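Safe Working Rules for Robotic Handling of Bagged Goods
Student Project Report
Submitted by Santino Vergara, 9 April 2020

3. Purpose and scope

The project was set by the department in partnership with Sandhu, a packing and returns business which intends to use robot arms at its sorting tables. The firm asked for a short set of working rules that could be followed by staff with no training in robotics. This report covers the handling of soft goods in plastic bags. Boxed goods are dealt with in the companion report on the Norkine line and are not considered further.

The rules were drafted from three sources: the general safety guidance taught in the second-year module, the manual supplied with the arm, and the handling log kept during the project. The log holds 481 entries. Each entry records one attempt to grip a bag, the setting used and the name of the person at the stop button.

4. Observations from handling

Thin film presents two difficulties. It reflects the overhead lights strongly, so that the edge of a bag may be hard to find in the wrist camera view. It also gathers into folds when gripped, and the fingers may then hold the film without holding the goods inside.

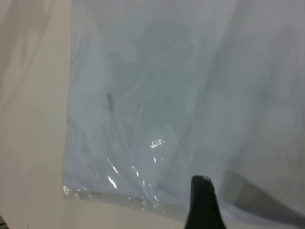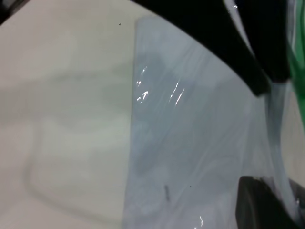

For these reasons the log form was changed in the second week of the project. The first version asked only whether the grip had been made. The revised version asks whether the fingers were holding film alone or film and contents together, and requires the operator to write "not known" where this cannot be judged. Entries made on the earlier form have been kept in the log but were left out when the rules were drawn up.

5. Proposed rules

5.1 One named person shall be in charge of the arm at all times. That person shall remain within reach of the stop button and shall not carry out any other task.

5.2 Hands shall be kept clear of the table while the arm is powered. A bag which needs to be moved by hand shall be moved only after the arm has been stopped and the stop has been called aloud.

5.3 The speed of the arm shall not exceed 500 mm per second over the table, and shall be reduced further on the approach to a bag.

5.4 After closing the grip, the arm shall pause before lifting. The operator shall use the pause to check the fingers.

5.5 The fingers and the table shall be wiped before each session. Loose scraps of film shall be removed at the same time.

5.6 Any bag found torn shall be set aside and entered in the log with its number. It shall not be used again in the same session.

6. Review of the draft

The draft was sent to 11 readers, of whom 5 had worked at a sorting table. Their main objection concerned rule 5.4, which they considered too slow for a busy shift. The pause has been kept in this version, but its length has been left to the site. A request to merge rules 5.1 and 5.2 was declined, as the first is addressed to the operator and the second to everyone present.

The Vudham laboratory has agreed to hold the log and the signed forms until the end of the academic year. Requests to consult them should be made in writing to the laboratory office. The full text of the readers' comments is given in Appendix B.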